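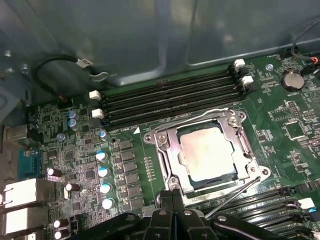

Photograph: Olterlow

Posted by Bemero Network Operations
December

1/ Bemero is changing the way routes are exchanged between its regional sites. The work concerns BGP, the protocol by which separate networks tell each other which addresses they can reach. This thread sets out what will change and what customers with their own routers are asked to do.

2/ At present every border router at our sites holds a direct session with every other. This is known as a full mesh. It is simple to understand, but the number of sessions grows quickly as routers are added. With 23 routers, each one must keep 22 internal sessions open.

3/ From December, internal routes will pass through route reflectors. A reflector receives routes from its clients and repeats them to the others. A border router will then need sessions only with its reflectors, and a new site can be added without touching the settings at all existing sites.

4/ Two reflectors will serve each region. They are placed in separate buildings and fed by separate power supplies. Reflectors do not carry customer traffic themselves. They pass on information about routes, and packets continue to travel directly between border routers. 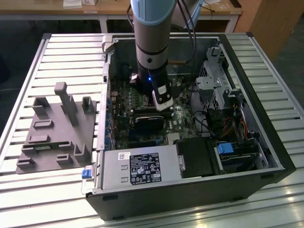
5/ The Astuseck exchange point will be moved first, followed by the Ziółkowski site. Both connect to the core over two fibre paths. The old sessions will stay in place alongside the new ones until the routing tables have been compared and signed off by the duty engineer.

6/ Customers who take a default route from us need make no change. Customers who receive a full table should check that their equipment accepts the hold time we propose. Our standard value is 180 seconds. A router set to 175 seconds will also be accepted, as the two ends settle on the lower value.

7/ Please review your prefix limits at the same time. A limit set too close to the number of routes you normally receive may close the session during a brief rise. Where a warning threshold is available, we advise setting it below the hard limit.

8/ A reflector normally passes on only the path it considers best. In a few cases this may alter the exit point chosen for a distant network. Customers who depend on a particular exit should mark their routes with the communities listed in the Bemero routing guide, section on local preference.

9/ Route filtering at the customer edge is unchanged. We continue to accept only those prefixes registered to the customer, and to reject any announcement whose origin fails validation. Requests for new prefixes should be sent through the portal before the announcement is made.

10/ Work at each site will begin at 01:00 local time. Sessions with customers are not expected to drop, but those with a single connection should treat the period as at risk. Notices for each site will be sent to the registered technical contact. Please make sure that the contact held on your account is current.

Recent posts
Changes to prefix registration in the customer portal
Astuseck exchange point: port upgrades
Choosing between a default route and a full table
IPv6 addressing for multi-site customers
Olterlow fibre path: maintenance notice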